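The Checklist Will See You Now

Household robots are getting a rulebook. Whether the rules measure anything you would care about in a kitchen is another matter.

The document is 216 pages long and it arrived in December, which is when organizations publish things they would like to be skimmed. It is called the Nusdale Code of Practice, and it sets out how a robot arm meant for the home ought to be tested before anyone lets it near a home. I read all of it. The margins of my copy are not polite.

Parts of the code are sensible. Testers must write down what counts as a success before the first attempt, and they may not change it afterward. Failed runs stay in the tally. If a person resets the arm halfway through a job, that run is a failure, even if the arm then does the rest of it beautifully. Anyone who has sat through a product demo will see why those lines had to be written.

Then comes chapter six, on simulation, and the trouble starts. The code allows a developer to earn most of its evidence on a computer. Of the 40 household tasks on the approved list, 37 may be passed entirely in rendered rooms, with rendered furniture and a rendered arm. Only the remaining three, all involving hot liquids, require real hardware.

"People hear simulation and think it means cheating," says Cyrill Aebischer, who helped draft the chapter and now advises Zwahlen, a small test house that sells assessments under the code. "You can run a drawer task all night and break nothing. Try that with a real cabinet."

He has a point, and he also has an invoice to send. The drawer task is the one everybody talks about, so I asked to see how it is judged.

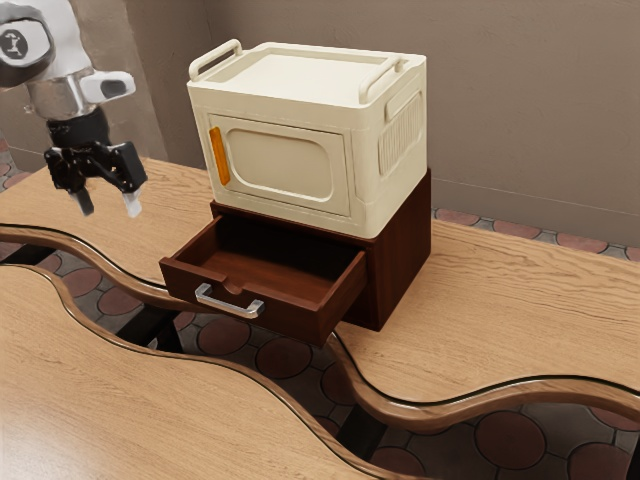
The scoring sheet for drawers fits on one page. The drawer must be open past a set distance, or closed to within another. The arm must not strike the furniture. Anything standing on top of the furniture must stay there. Pass ten layouts out of 10 and the task is signed off.

What the sheet leaves out bothered me more. It says nothing about a drawer that sticks in August. It has no line for the handle with one loose screw, or for the drawer so full that something catches on the way in. The code asks developers to vary the lighting, the wall color and the table, and they do, with enthusiasm. A strange table is cheap to make. Friction is hard to get right, so friction is "recommended."

Amparo Echeverri spent years inspecting factory robots before she moved to Drilasitz, a lab that repeats other people's tests for a fee. She keeps a dresser in her workshop that she bought secondhand for its bad runners. Developers are invited to try it with software that has already passed.

"Some do fine," she told me. "Some pull until the whole thing walks across the floor. The paperwork for those two looks the same."

Her proposal is modest. For every task passed in simulation, a developer would repeat a share of the runs on a real arm and publish both results next to each other - the gap included. The drafters have put it in an appendix, where it is described as good practice. I have read a lot of appendices. Good practice is what you call a rule when the people who would have to follow it are in the room.

Navow, which hopes to sell a kitchen arm under the code, told me in writing that it "welcomes clear standards" and plans to meet every mandatory clause. I asked whether it would also follow the appendix. The reply thanked me for my interest.

Aebischer thinks I am being unfair. A first edition has to be something companies will sign, he says, and the real-arm comparison could become mandatory in the second. He would not guess when that might be. Echeverri has sent in her comments anyway, all of them on chapter six, and she is looking for a worse dresser.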